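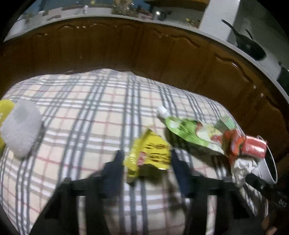
Grondeck pauses hand-held gripper recordings after jaw fault

WUDBRIDGE, August – Grondeck has asked home users of its Jornau hand-held gripper to stop recording until the tool has been checked. A spring in the jaw can slip out of place, which lets the two fingers close faster than the user's trigger pull. Two users have reported pinched fingertips. Neither needed medical care.

The fault affects 169 grippers from a batch of 700. All of them were fitted with a replacement spring supplied by Yazıcı. Grippers from other batches use a different part and may stay in use.

The company's own bench test showed the spring moving after long sessions of picking up light household goods such as wrappers, pouches and sponges. Users tend to open and close the jaw quickly on items like these, and the wear adds up. The earlier test used heavier items and slower grips, and did not catch the problem.

Recordings made with the affected grippers are also under review. When the spring slips, the logged finger width no longer matches the real one – over 200 sessions have been held back from robot training for this reason.

Users should switch the gripper off, keep fingers clear of the jaw and not try to open the housing. The batch code is printed inside the handle cover letter. Grondeck will send a prepaid return box and pay for sessions already booked.

Repaired grippers will go back out with a new spring clip.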